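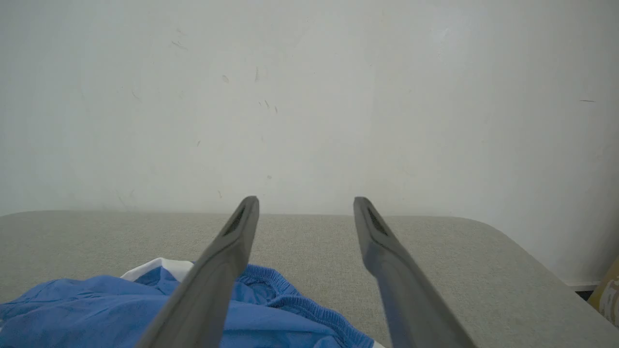 Flirnis, February

There is a particular kind of quiet that falls over a room when a machine is about to pick up somebody's clothes. I have sat through it a good many times this winter, usually with a mug of tea going cold beside me, and I can report that it never quite loses its charm. The fingers come down, wide apart, over something blue and crumpled on grey upholstery, and everyone in the room stops talking (even Harish Gowda, and that takes some doing!).

Harish runs the gripper trials at Taltorow, a small workshop up the hill from the station, and he had invited me to come on a Friday and watch two sets of fingers being put through the same morning's work. The first set is the plain one, dark grey plastic, tapering to a narrow tip, with a little dark recess on the inner face near the top. The second set, known in the building as the Jetunel pair, is softer and broader and looks rather like something you would use to serve salad. Both fit the same arm, and swapping them over takes Harish 5 minutes if he can find the right screwdriver.

I had supposed, as I think most people would, that the hard part of picking up clothes was the gripping. Harish was very patient with me about this. Cloth is easy enough to hold once you have hold of it, he said, and the trouble comes in deciding where to go in. A folded shirt has edges. A heap has folds that look like edges and slide away the moment they are touched, and a waistband, with all its gathers, is a lovely thing to grab if you can find the end of it. The narrow fingers can get down into a crease and nip it. The broad ones tend to press the whole heap into the seat and come up with either a great armful or nothing whatsoever.

Elsa Haugland, who looks after the cameras, has a different set of worries. Hers sits at the wrist and looks out along the fingers, so it goes wherever they go, and she prefers that view to the one from the ceiling by a long way. "From above, the hand is always in front of the very thing you want to see," she told me, while unwinding a cable from the leg of her chair. From the wrist you get the cloth between the fingertips right up to the last moment. Pale grey fabric against an off-white wall is a bit of a trial for her, but a blue garment shows up nicely on it.

They have done nearly 800 picks with the narrow pair since the new year, and Harish would like 500 with the other before he says anything firm. I pressed him, over a very good cheese roll, and he did admit to a leaning towards the narrow ones for clothes and the broad ones for towels. Elsa thinks the broad ones might do better if they closed more slowly, and she has asked for another afternoon on the speed settings before anybody orders more.

By the time I had found my coat they were changing the fingers over again, and Harish was asking who had moved the screwdriver.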